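**Status:** usable, lumpy, maintained by people with other jobs. Last revised 19 October 2022.

# Oltthorpe Chores

Demonstrations of two-armed robots doing the small jobs that people do without looking: opening things, closing things, moving a thing so you can get at the thing behind it. There are 2,987 episodes across 15 tasks. An arm is driven by a person in every one of them, so please don't cite this data as evidence that the robot knows what it's doing. The operator knows what they're doing. The robot is along for the ride.

We started Oltthorpe because we kept being asked, usually at parties, whether machines can do the housework yet. The short answer is no. The long answer is this repository.

## What's in it

| Folder | Contents |
|---|---|
| `kitchen/` | bottles, lids, cups, sponges, one very patient colander |
| `laundry/` | folding, sorting, pairing socks |
| `bench/` | shop-floor odds and ends: bins, trays, hand tools |
| `meta/` | task cards, operator notes, calibration |
| `sarkel/` | loader and replay tool |

Each episode holds video, joint positions for both arms, gripper opening, and a one-line instruction such as "take the cap off the bottle." The instructions were written before the episode was recorded. Where the operator ended up doing something else, the instruction was left alone and the episode was marked `drifted`. Filter those out unless drift is your subject.

## Getting started

```
pip install -e sarkel
sarkel fetch --task kitchen/uncap
sarkel replay --episode 7
```

`fetch` without a task name pulls the whole set, and you will hear your disk think about it. Replay runs on a laptop. It does not need a robot, though if you have one connected it will offer to use it. Say no the first time.

## The state of chores

Opinions follow. They come from the people who recorded the data and are not endorsed by their employers, who would like the robots to look better.

**Picking up and putting down.** Good. A trained policy can lift a rigid object off a plain table and set it in a bin at a rate that would get a human a gentle talk with a supervisor, but not fired. Change the table and the conversation gets less gentle.

**Folding.** Towels, yes, in the sense that what comes out is flatter than what went in. Shirts are hopeless. Our Julberg baseline will fold a shirt into a shape, and it's a different shape each time.

**Wiping.** The arm wipes with great confidence wherever it believes the spill to be.

**Twisting.** This is the one people underestimate. Opening a drink takes two hands with different jobs: one holds the body still, the other turns the cap. Squeeze too little and the whole bottle spins. Squeeze too much and a thin-walled bottle gives way, and then it's a wiping task. Two jaw fingers also can't roll a cap the way a thumb and forefinger do, so the wrist has to turn, let go, turn back, and grab again. Our operators needed three regrasps on a good day. The policy has learned the regrasp beautifully and will keep doing it after the cap is off.

Clear plastic makes it worse. Depth sensors tend to look straight through it, and the label is often the only part of the bottle they'll commit to. 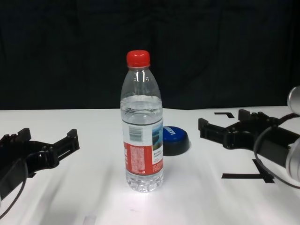

*`kitchen/uncap`: red screw cap, clear bottle partly filled, both grippers open.*

We get asked why the table is so bare, given that no kitchen on earth looks like that. Fair point. A cluttered version exists in `kitchen/uncap_messy`, and the Julberg baseline does poorly enough on it that we left the score out of the table and put it in a footnote in `meta/scores.md`. You're welcome to improve on it. Please do.

## Known problems

- Gripper opening is logged as a command, so a jaw closing on something solid reads as fully closed. The fix is on the list, where it has been since February.
- Left and right arm clocks disagree slightly in `bench/`. Use `--resync`.
- Sock pairing has no ground truth for socks that never had a partner.
- Success labels were assigned by the operator who did the episode. Operators are kind to themselves.
- Some task names changed midway through. `open_bottle` and `uncap` are the same task; `open_lid` is not.

## Please don't

Train on this and then announce a home robot. The set covers tabletop work with fixed arms, a few objects at a time. It has no stairs, pets, children or drawers that stick. A model that scores well here is ready for a table.

## License and credit

Data is under CC BY 4.0, code under MIT. If you use the set in a paper, credit the Ásgeirsdóttir Workshop and name the release you used, because the task folders do move between releases. Corrections to labels are welcome as pull requests, one task per request. Include the episode number and what you think happened. If it's a folding episode, "unclear" is an accepted value.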